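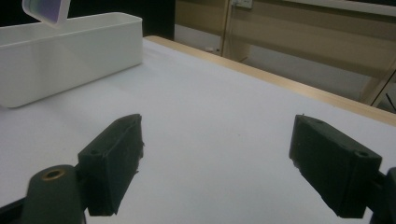 What makes a romance novel a romance novel?
Two things: the love story has to be the main plot, and the ending has to leave the couple together and hopeful. Everything else is up for grabs. You can have a murder, a dragon, a bakery going under, a whole war in the background, but if you pull out the love story and the book still stands, you've got a different kind of book (maybe a very good one!).

Reading Popular Romance
Handout 4: The Slow Burn
Instructor: Cecilia Addo

Reading for this session: Mondside, chapters 1 through 11. Please finish all of them, even if you're already sure who ends up with whom. You are right. Read them anyway.

A quick recap from last time

We talked about the meet, the first scene where the two leads share a page. In Mondside it's the ferry landing at Sorndale, and I was so pleased that half the room noticed how little gets said there. Dafis carries a crate, Lena asks him the time, he gets it wrong. Hardly a spark in sight. Yet when I asked for the moment you first wanted them together, most of you pointed straight back to that wrong answer.

What "slow burn" means

A slow burn holds back the first kiss, or the first open admission, until late in the book. Mondside runs 406 pages in our edition and the kiss arrives on page 338. That is very late! A lot of readers expect it somewhere near the midpoint, and part of the fun is feeling the author walk right up to it and turn around.

Delay alone won't do it, though. If the leads are simply kept in separate towns for 300 pages, we get bored. The good ones keep changing the terms between two people who are often in the same room. Watch for these as you read:

Knowledge. Who knows what about the other person, and when did they learn it? Lena finds out about the brother in chapter 3. Dafis doesn't know she knows until chapter 9. Those six chapters are delicious.

Touch. Small contact counts for a lot when there's so little of it. Look at the glove business in chapter 5 and again in chapter 8.

Names. He calls her Miss Corrin, then Corrin, then nothing at all for a while, and then Lena. Mark the page each time it shifts.
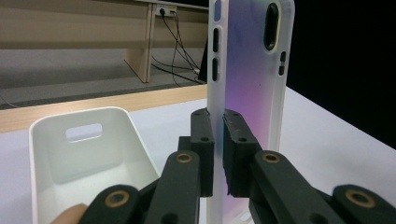
Names are the easiest of these to track, so start there if you're new to close reading. Use a pencil and put a tiny N in the margin. By chapter 11 you should be able to flip through and see the whole relationship moving, almost like a chart.

The obstacle

Every romance needs a reason the couple can't just get together on page two. Critics often split this into outer obstacles (money, family, the law, a snowed-in road) and inner ones (fear, pride, an old grief). Mondside has both, and I'd like us to argue about which is doing the real work. Emrys Nicholas made a case last session that the Plerneck inheritance is a smokescreen and that Lena would have found some other excuse. I half agree – but look hard at the lawyer's letter in chapter 7 before you sign on.

Terms to know

Slow burn: a romance that puts off the kiss or admission until late.
HEA: "happily ever after," the couple is settled for good.
HFN: "happy for now," together and hopeful, with the future left open.
Dark moment: the point, usually late, when it all seems lost.
Dual point of view: we get both leads' thoughts, often in alternating chapters.

For discussion

Pick one scene where nothing romantic happens on the surface and tell us why it belongs in the book. The soup scene is taken (I'm doing the soup scene).

Would chapter 6 work if we had Dafis's thoughts as well as Lena's? Try rewriting one paragraph from his side and bring it along.

Written response: one page, typed, on any single change of name or form of address. Quote the lines you're using and give page numbers. Next up is the dark moment, chapters 12 to 19, so keep your pencil handy.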